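Can It Clean Up After Us? A Sceptical Look at Desk Chores
Project report, Woneck Robotics Elective, Prila group

We picked desk tidying because it sounded easy. A person clears pens off a table without thinking, and the ads for home robots make it look like a solved problem. Our group did not believe the ads, and after a term with a two-finger gripper we believe them less.

The task was to put loose markers into a cup, with a camera at the wrist. We planned seven layouts and finished two of them before the end of April.
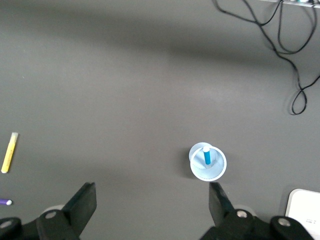

Figure 1. Cup with a blue marker standing in it; a yellow highlighter lies off to the left.

A cup that light is a bad target. Bump it and you have a new mess to deal with. Pattinasarany, our name for the control script, also needed the cup to be close to where we told it to look. Move the cup and someone has to type in new numbers – so the chore still has a person in it.

Grasping gets most of the attention in the articles we read. We think it is the smaller half of the job. Holding a rod upright between two flat fingers says little about whether the machine knows where to take it next, or when the desk counts as clean.
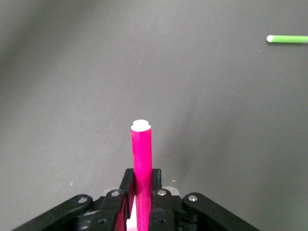 Would a shop like Kadix save time by using a gripper for this kind of sorting?
Only if the items and bins stay the same all day. For mixed clutter, setup and checking would probably take longer than doing it by hand.

Our layouts were also kind to the robot. There were no papers on top of pens, no coffee mugs, and no kid grabbing things back. A real desk has up to 7 kinds of junk on it before lunch, and we would not trust this setup with any of them yet.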